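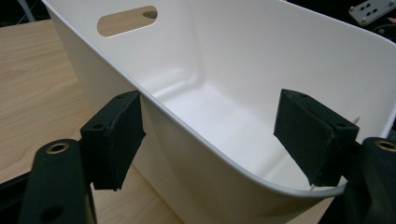
Brosirport Toy Library: news for members

01/11/2024

The toy library is open again after the half-term break, and the new opening hours are now in place. We are open on Tuesday and Thursday mornings from half past nine until noon, and on Saturdays from ten until one. The Wednesday afternoon session has stopped. It was the quietest of the week for most of the year, and the hours have gone to the longer Saturday.

For those who joined over the summer, a short reminder of how borrowing works. Each family can have up to four items out at a time, plus one large item such as a ride-on or a play kitchen. Loans are for three weeks. You can renew once by phone or at the desk, unless another family has asked for the item. There is no charge for late returns, but we can't lend you anything else until the overdue item is back.

October stock check

We closed the shelves for two days in October to go through everything we own. The final count was 442 items on the list, of which 54 were out on loan at the time. That is more than last year, mostly thanks to the puzzles and wooden train track handed in by the playgroup at Brarkeo when it moved to smaller rooms.

A number of older toys have been taken off the list. Some had cracked plastic or sharp edges, and a few of the battery toys had leaked inside and could not be cleaned up. Three board games went because the rules and most of the pieces were missing. Anything safe but plain worn out has been put on the free table by the door. Please take what you like from it.

We are still missing pieces from several sets. If you have had any of these at home in the past few months, please look under the sofa and in the car:

The farm puzzle with the red barn (two pieces, both sky)
The marble run (the long straight section and the funnel)
The doctor's set (the thermometer)
The large floor alphabet (letters G and Q)
The magnetic fishing game (one rod)

Loose pieces can be posted through the letterbox in an envelope at any time. There is no need to give your name.

How sets are stored from now on

The drawstring bags are going. They were cheap and light, but small parts worked their way out through the top, and you had to tip the whole lot on the floor to see whether a set was complete. Over the next few months, sets with more than ten parts will move into open bins on the shelves, each with a list of contents tied to it. When you borrow the set you take the bin home with it and bring it back the same way.

Please check the contents against the list before you leave the building, and tell us at the desk if something is missing. We will write it on the card and you won't be asked for it later. Please also check again at home before you return the set. It takes a couple of minutes and saves us most of a morning each week.

Bins can be washed in warm water with washing-up liquid. Please don't put them in the dishwasher – several of our old lids came back bent. Don't use them for paint or sand either, even if the toy inside is meant for the garden.

Cleaning toys before return

We wipe down every item that comes back, but it helps a great deal if it arrives clean. Hard plastic toys can be washed in the sink and left to dry on a towel. Wooden toys should only be wiped with a damp cloth, as soaking lifts the paint and swells the joints. Dressing-up clothes go in at thirty degrees and should be hung up, not tumble dried. Take the batteries out of anything that has them before you clean it.

If your child has had a sickness bug, please hold on to the toys until two days after they are better. Ring us and we will move the return date.

New on the shelves

The Lappalainen balance boards have arrived. There are two, one for under-fives and one for children up to ten, and both count as ordinary items. The Paluvix building sets are also ready to borrow. The larger one has 100 parts and suits children of six and over. The smaller one has chunkier pieces and is fine from age three.

We have added a shelf of toys for babies under one, next to the sink. It has rattles, cloth books, stacking cups and two play mats. Several parents asked for this at the summer open day.

Fundraising and fees

The autumn jumble sale raised just over 1,000 pounds. Most of it will pay for the hall rent until spring, and the rest is set aside for outdoor toys. The yearly family fee stays as it is. If the fee is a problem, have a quiet word at the desk – there is a reduced rate and you don't need to bring any proof.

Christmas loans

Anything borrowed in the last two weeks before Christmas can be kept until we reopen in January. Large items go quickly at that time of year, so put your name on the booking sheet if you want one. The sheet is on the wall beside the coat pegs. One large item per family, as usual.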